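Brumen lab open day, August 2021

We got to the Brumen building a little after lunch and were put in with a group of 4 for the tour. Phones were fine everywhere except the server room. Visitors stay behind a yellow line on the floor, and the guide asked us twice to keep bags off it.

The first stop was the Indow cell, where an arm sorts plastic parts into trays. It ran the whole time we stood there. The second was the task board bench, and most of our visit went on that one because it had stopped in July and the staff were still working through why.

The job is to take a probe plug and put it in the socket of the same color. The arm had done 689 insertions before the fault. On the next one the plug went in at a slant and the arm kept pushing. The force limit should have cut in, but a settings file from the Sandu project had been loaded by mistake and its limit was set far too high. The plug bent, one finger of the gripper slipped, and a technician hit the emergency stop. No one was hurt. The socket module had to be replaced.

Since then the limit is checked at startup and the arm won't move if the value is wrong. They also slow it down for the last part of the approach.

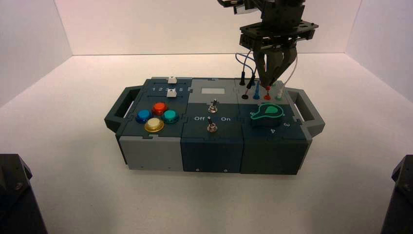
The plan is 500 clean insertions at the slow speed, then another 100 at the old speed with someone standing at the stop button. Cables are the other worry. A lead can pull a plug sideways, and the force reading doesn't always show it in time.

We asked if the fault log could be seen by visitors. It can, on paper, at the front desk. Coffee was in the Tirketti room on the way out, and parking behind the building is free.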